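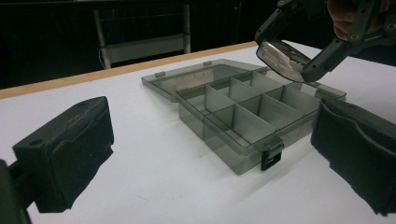 ## Carbon repair questions I get asked a lot

**Can you mend a cracked bonnet?**
Usually, yes! I'll want to see the back of it first (the back tells me far more than the lacquer does).

**Do you only do cars?**
No, bike frames and boat bits too. I've even done a cello case for a chap in Partington.
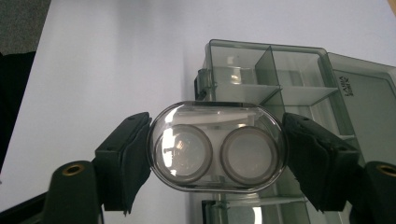
*Clear contact lens case, held at both ends.*

**How long does it take?**
Allow four weeks. March is always mad, so book early.

**Will the weave match?**
Nearly. I keep 3K twill in stock, and anything odd I order through Gronik.

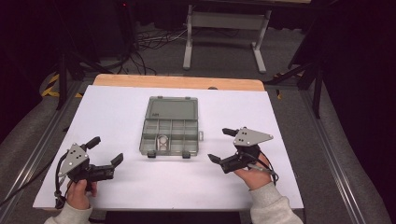

If yours is an old part the resin may have yellowed, and I can tint the new stuff a bit.

**Can I drop it off?**
Yes, at Clumport. Ask for Declan.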